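Ticket 3135 – Tray sorting cell, arm keeps confusing the block and the dome
Project: Leiva (small-parts tidy-up)
Status: open, workaround in place
Priority: medium, higher if you ask me

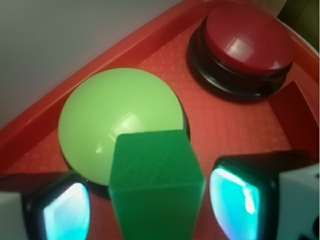 What I'm trying to get it to do

Okay, long one, grab a coffee. The job is the most boring chore in the shop, and that's why I picked it. At the end of the day there's a red tray with stuff in it, and the stuff has to go back in the right bins. Blocks with blocks, buttons with buttons. A kid can do it while watching cartoons. I've been telling everybody here at Denau since April that the arm can do it too, and so far the arm is making me look a bit silly.

The run that made me open this ticket had a green block standing up right in front of the light green dome, with the red push button farther back. The order was block first, then dome, then button. Nice easy layout, I thought! I've had much worse piles than that go through without a hiccup.

Symptoms

1. The arm goes for the block, lines up fine, then shifts over toward the dome at the last moment and closes partly on both.
2. If I take the dome out, the block gets picked every single time.
3. If I take the block out, the dome gets picked most of the time, with some slipping (it's glossy and it's round on top, so there isn't much to hold on to).
4. The red button on its black base has never caused trouble with the block. It gets its own problem though, see further down.
5. Log says "grasp ok" even when it plainly wasn't. That one bugs me the most.

Setup notes

Planner is Prudia, whatever build was current when I set up the cell. Wrist camera is on automatic exposure. Grip force at the default. The tray is the red one with the little raised grid on the floor, which I like because things don't slide around when the fingers nudge them. I know somebody is going to suggest a plain gray one. I'll get to that.

Log

Entry 1, 9:20 am
Restarted everything. Recalibrated the wrist camera, which I should've done last week and didn't. Ran the block and dome layout again. Same thing, closes on both. So it's not a stale calibration, or at least it's not only that.

Entry 2, 10:05 am
Pulled up the object masks. This was useful! With the block standing in front of the dome, Prudia draws one big green blob around the pair of them. They're not even the same green, one is dark and kind of fuzzy looking and the other is pale and shiny, but the color tolerance was set wide enough to swallow both. I remember setting it wide. I did it because the morning light and the afternoon light were giving me different answers and I got tired of fiddling with it. So that's on me.

Entry 3, 10:40 am
Narrowed the green tolerance. Now it splits them, but the dome's mask has a hole in the middle where the light bounces off it. The planner thinks it's looking at a ring. It then tries to grab the ring by the edge, and you can guess how well that goes. The dome skated off across the tray and ended up against the rim.

Entry 4, 11:30 am
Turned the bench lamp away so it hits the wall instead of the tray. The hole in the mask got smaller but didn't go away. Picking the block is better now. I ran it 31 times and it got the block alone 24 of those, with the other 7 being the old two-at-once squeeze. Better than before lunch yesterday, when I gave up and did the tray by hand.

Entry 5, 1:15 pm
Went after the "grasp ok" business. I dug through 663 saved grasps from the last stretch of work and the check is really simple-minded. It looks at whether the fingers stopped before they were fully closed. If they did, there's something in there, so hooray, grasp ok. It has no opinion on what's in there or how much of it. A block, a block plus half a dome, my glove (don't ask), all ok.

I added a width check. The block has a known width, so if the fingers stop any wider than that plus a small allowance, the run is marked as a miss and the arm backs off and tries again. This is a dumb fix and I love it. It caught every double squeeze I set up on purpose.

Entry 6, 2:00 pm
The button. The arm wants to pick it up by the cap, because the cap is the thing that stands out. Trouble is the cap is a button, so when the fingers come down a bit low they push on it and the whole thing tips on its base. I moved the grasp point down to the black base. But the base sits in its own shadow on the tray floor, and Prudia adds the shadow to the base and comes in too wide on one side. One finger lands on the tray and complains.

Tried raising the approach height. Helped a little. Tried approaching from the other side. Then it got friendly with the little red divider and stopped itself, which I guess is good manners, but the button stayed where it was.

Entry 7, 3:10 pm
Red tray against gray tray, so I can say I did it. On gray the red button is very easy to find, and the green ones are about the same as before. But the gray tray I have is smooth, and the dome goes for a ride as soon as anything touches it. Back to the red one. If somebody knows where to get a gray tray with the bumps, please comment here, I'd buy it today.

Entry 8, 4:25 pm
Changed the pick order. Instead of a fixed order, the planner now takes whatever is standing tallest and closest to the middle of the gripper first, then looks again with a fresh picture before the next one. With the block gone there's nothing in front of the dome to mix it up with. It adds a few seconds per tray. I can live with a few seconds.

Where things stand

Block: works, with the width check doing the honest part of the job.
Dome: works if the lamp is pointed at the wall. Slips now and then.
Button: still needs me standing there.
False "grasp ok": fixed for the block, still lying about the other two because I haven't measured them properly.

Workaround for anyone using the cell this week

Point the bench lamp at the wall. Load the profile called Mistel, that's the one with the narrow green tolerance and the new pick order. Leave a gap between anything green. Take the buttons out by hand before you press start. If the arm stops by the divider, don't shove it, hit pause and jog it up from the pendant.

Can it do the chore or not?

I got asked this in the hallway again, so I'm putting my answer in the ticket where I can point people at it. Not yet, if by chore you mean tip any old mess in the tray and walk away. I sorted that same tray by hand just now, while on the phone, and I couldn't tell you which piece I picked up first. The arm needs me to think about the lamp and the shadows and what's standing in front of what. By the time I've thought about all that, I could've done nearly 31 trays myself.

But on blocks alone I've stopped watching it. I start it, I go sweep up, and when I come back they're in the bin. That's a real job taken off my plate, small as it is, and in April I couldn't leave it alone for one pick. I'd rather have a machine that does blocks and says "sorry, can't do this one" about the rest than one that tells me everything is fine with a dome hanging off its finger.

Same goes for the home version people keep asking about, the one that's supposed to pick up toys and clear the counter. Toys come in every shape and half of them are shiny. I wouldn't send this setup to anybody's living room – my own included, and my living room could use the help.

Still to do

– Measure the dome and the button base, add both to the width check
– Try a diffuser on the lamp (baking paper and tape, I'm not proud)
– Lock the camera exposure and see if the green tolerance can stay narrow all day
– Ask the Prudia folks if shadow removal can be switched on for one object only
– Softer grip on the dome, two settings down from default
– Find that gray tray!

Entry 9, 5:40 pm
Baking paper is up. The hole in the dome mask is down to a speck and the planner ignores it. Ran a handful of trays with block and dome, no double squeezes. Button tipped over twice. Leaving the ticket open, button work picks up in the morning, please don't move the lamp.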